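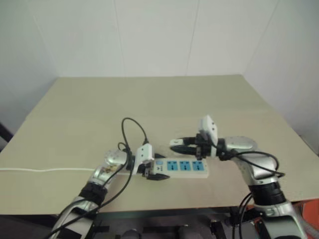

One reader's comment on the last gallery was that a power strip should be laid flat and left flat, and that most of the trouble in any office starts with a strip hung off the back of a desk by its own cord. Another comment asked for more on plugs that sit halfway in, so both subjects are covered on this page.

Home Galleries Cords & Power Storage Furniture Contact

Cords & Power: The Strip on the Table

This gallery is part of the record of the equipment inventory at the Tresetti building in Arnmont. The full list runs to 972 items. Of those, 294 are cords, adapters, plugs and strips, and they took longer to sort than the furniture did. Posted 11 July 2020.

White power strip with three blue outlets in a row and a small blue switch panel at the other end. One black plug is at the switch end, partly inserted.

The tabletop is beige, with plain white wall panels behind it. A light surface is a good place to look over a strip. Scorch marks, cracks and bits of broken plastic show up on it, and small parts are easier to find again.

Notes on strips

We have nine strips on the list. They came out of three different rooms and no two rooms had bought the same kind. Each one now has a number on the bottom in paint pen. Paper labels were tried first and came off when the strips were wiped down.

A strip with a switch should go where the switch can be reached. In the Myung Street rooms two strips had been pushed behind a Grudetti cabinet, and the cabinet had to be moved every time someone wanted to turn them off. Those two are now on the side wall, at knee height.

We do not plug one strip into another. If a cord won't reach, the desk gets moved or a longer strip is signed out. Heaters and the coffee maker go straight to the wall.

Strips that are waiting to be checked go in the gray tub by the door. Strips that have been checked go on the second shelf with the cord folded and tied. Please don't wrap the cord tightly around the body of the strip. It bends the cord sharply where it comes out of the housing, and two of ours had split at that spot.

Notes on plugs

A plug should be pushed in until its face meets the face of the outlet. If part of the prongs can still be seen, it isn't in. Hold the plug by its body for this, and hold the strip steady with the other hand so it doesn't slide. The same goes for taking a plug out. Pulling on the cord loosens the wires inside, and the damage usually can't be seen from outside.

If a plug feels loose in one outlet, try it in the next one. If it is loose in all of them, bend nothing and put the plug in the tub. If several plugs are loose in the same outlet, the strip goes in the tub.

Large adapters cover the outlet next to them on most strips. Put them at the end of the row, or use one of the short extension leads from the drawer marked LEADS. There are up to 9 in the drawer, depending on how many are signed out.

Black cords on a dark floor get stepped on. In the front room they now run along the baseboard under clips, with one crossing at the door under a rubber cover.

What is left to do

The cords in the basement at Arnmont have not been listed yet. We expect to finish them in August and will add them to the total then. The storage page still shows the old shelf numbers. Corrections can be sent through the contact page. Please include the item number if there is one.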